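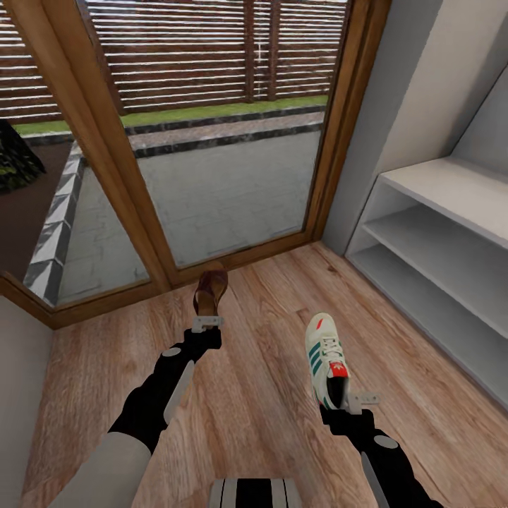 4.2 Do people really avoid the back streets?

The claim that night walkers in Grellow now use back streets as freely as main avenues rests largely on one survey. Pruvost and Pons asked 254 people leaving bars on Kerel Avenue which way they planned to walk home, and 29 named a route that included Leclerc Street. The authors read this as a sign of growing comfort. We are less sure. A plan stated at a bar door is a weak guide to the path a person takes, and the survey made no attempt to follow up.

Their second source, a set of 2,270 phone traces collected in January, has its own trouble. Cold weather pushes people toward the shortest way home, whatever they think of the lighting. The traces also leave out anyone who took a cab – arguably the very people who felt least safe.

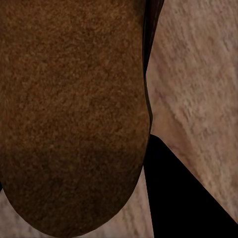 Figure 3. Rounded brown form with a fuzzy, speckled surface, at very close range.

The Sondovik end of Leclerc Street deserves separate treatment. Two bars and a late grocery keep it busy past midnight, so calling it a back street at all is a stretch. When we drop that block from the traces, the reported rise in foot traffic shrinks to a level we would not want to build an argument on. Whether the rest of the street feels safer than it did five years ago remains open.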